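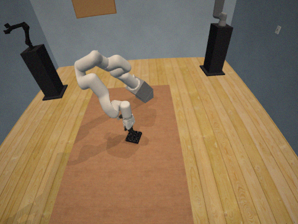 지난겨울 내내 붙들고 있던 Guvuvero 시뮬레이션 패키지 이야기를 이제야 씁니다. 사실 2월에 결제해 놓고 글은 계속 미루고 있었는데, 댓글로 Areeba Jadoon 님이 "그래서 살 만한가요?" 하고 두 번이나 물어보셔서 더는 모른 척할 수가 없었어요. 저는 집에서 취미 반 일 반으로 로봇 제어 코드를 만지는 사람이고, 진짜 팔을 들여놓을 방도 돈도 없어서 이런 가상 작업실에 기대어 삽니다. 기본으로 열리는 방은 나무 마루에 주황빛 도는 갈색 러그가 깔린 소박한 방인데, 흰 팔이 몸을 둥글게 말았다가 러그 위의 작은 검은 사각판 쪽으로 손끝을 내리고 있는 모습을 보면 괜히 정이 가요. 뒤쪽 양옆 받침대에도 팔이 하나씩 올라가 있어서, 처음 켰을 때는 남의 연구실에 몰래 들어온 기분이었답니다.

설치는 토요일 오전에 시작해서 점심 먹기 전에 끝났습니다. 설명서는 친절한 편이지만 문장이 길고(제가 할 말은 아니지요), 그래픽 드라이버 부분은 좀 건너뛰며 쓴 느낌이에요. 저는 거기서 한 번 막혔는데, 지원 담당인 Bilal Haddad 씨가 그날 저녁에 바로 답장을 주셔서 무사히 넘어갔습니다. 주말에 답을 받을 줄은 몰라서 정말 고마웠어요!

제일 마음에 든 건 되감기 기능입니다. 팔이 내려가는 도중 아무 때나 멈추고, 관절값을 조금 고친 다음 그 자리에서 다시 돌려 볼 수 있어요. 예전에 쓰던 Dodberg는 매번 처음부터 다시 시작해야 해서, 손끝 각도 하나 맞추려고 차를 세 잔씩 마시곤 했거든요.

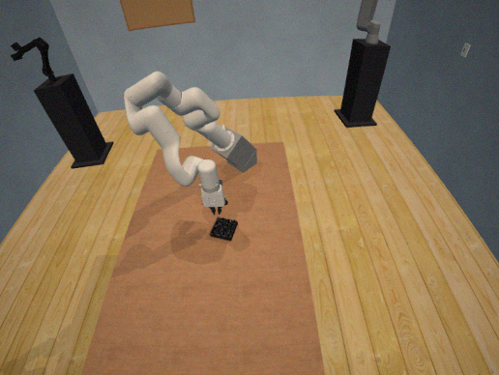
그렇게 아낀 시간을 어디에 썼느냐 하면, 결국 또 각도 맞추는 데 썼습니다. 밤마다 조금만 더, 조금만 더 하다 보니 저장해 둔 실행 기록이 어느새 252개가 되었네요. 기록마다 메모를 붙일 수 있는데 검색이 제목만 되고 메모 내용은 안 돼요. 이건 꼭 고쳐 주셨으면 합니다. 그림자 표현도 기본값이 꽤 짙은 편이라, 저는 설정에서 조금 낮춰 볼까 하다가 그냥 정들어서 두고 씁니다.

가격 이야기도 해야겠지요. 한 달 단위로도 되고 일 년 단위로도 되는데, 처음이시라면 한 달만 써 보시길 권해요. 추가 묶음인 Porkura는 따로 사야 하고, 저는 거의 2주를 고민하다가 샀습니다. 손목 쪽 시점과 탁자 작업이 들어 있다는 말에 넘어갔어요. 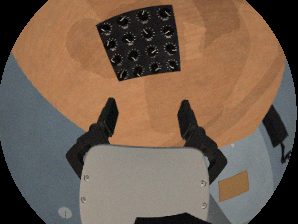

읽는 시간 5분

Porkura를 켜면 시점이 확 바뀌어서 처음에는 멀미가 조금 났습니다. 동그란 화면 아래쪽에 그리퍼가 크게 들어오고, 나무 탁자 위에는 검은 손잡이가 네 줄로 늘어선 판이 놓여 있는데, 눈금까지 하얗게 그려져 있어서 어릴 때 아버지 오디오를 몰래 만지던 생각이 나더라고요. 손잡이마다 가리키는 방향이 제각각인 것도 좋고요. 다만 가장자리로 갈수록 거리감이 어려워서, 저처럼 바깥에서 보는 시점에 익숙한 분은 며칠 고생하실 거예요. 같이 공부하는 Naheed Talpur 님은 오히려 이쪽이 편하다고 하시니 사람마다 다른가 봅니다.

아쉬운 점을 하나 더 꼽자면 한글 메뉴가 군데군데 어색합니다. '쥐기'와 '잡기'가 서로 다른 메뉴인데 저는 아직도 헷갈려요. 그래도 구독은 이어 갈 생각이고, 다음 글에서는 제가 쓰는 설정값을 정리해서 올려 볼게요. Areeba 님, 답이 많이 늦었지요. 저는 살 만하다고 생각합니다. 궁금한 점은 댓글로 남겨 주세요.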